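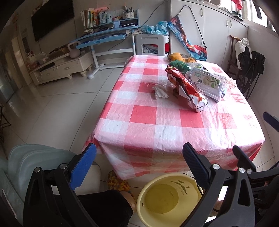 Winter knitting drive

The knitting group has now passed on 84 pieces this season, mostly beanies and scarves, with a few pairs of mittens in the smaller sizes. Jyoti Bhatt is collecting until the end of March and would especially like darker colours for the men's beanies. Please use 8 ply, machine washable if you can get it.

Spare wool can go to Naveen Bisht at the Litden Street hall on Saturday mornings. Bring a snack to share if you're staying for the session. Tea and coffee are $2.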